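Spare Parts Counter — Frequently Asked Questions

Who runs the counter?
Urkard Spares is a mail-order and walk-in parts shop. Kwaku Agyeman handles gear and pulley orders. The counter opens at 8:30 and stays open late on Thursday.

Do I need a part number?
It helps, but plenty of older machines have no number left on them. We list 3,524 parts at present, and most can be matched from measurements.

What should I measure on a spur gear?
Count the teeth, then measure the outside diameter, the bore and the face width. Use calipers if you have them. A tape measure is not good enough for the bore. Tell us if there is a keyway or a set screw.

Can I send the old gear in?
Yes. Wipe off the grease, put it in a bag and write your name on the bag. We keep samples for 37 days and then recycle them unless you ask for them back. 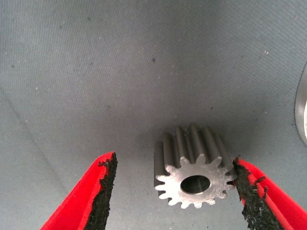
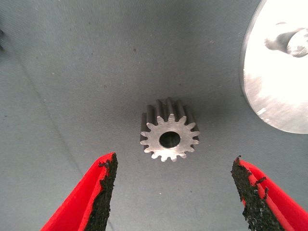
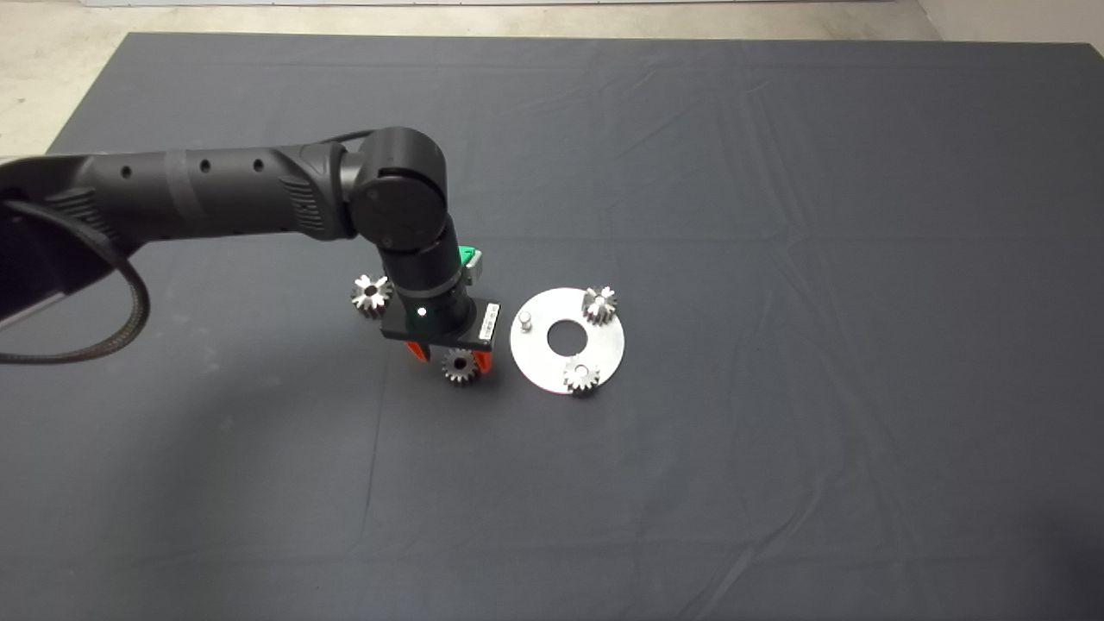

What if teeth are missing?
Count the gaps as if the teeth were there. If half the rim is gone, send the mating gear too — we can work out the pitch from that one.

Should I replace both gears in a pair?
Usually, yes. A new gear running against a worn one gets noisy and wears faster. If the second gear has sharp or hooked teeth, order both.

Do you carry parts for Tano and Lamrani machines?
We stock Tano feed gears and most Lamrani drive pulleys. Lamrani clutch parts are special order and take roughly 3 weeks.

What about Sitell?
Belts only. Sitell gearboxes are sealed and we don't sell the inside parts.

Can you open up a bore?
Yes, on steel gears. Give us the finished size and the shaft size. Bored gears can't be returned.

What does shipping cost?
Orders over $100 ship free by ground. Smaller orders are charged by weight at checkout. Parts picked up at the counter have no handling fee.

How do returns work?
Send unused parts back in the original bag with the packing slip. Refunds go to the card you paid with.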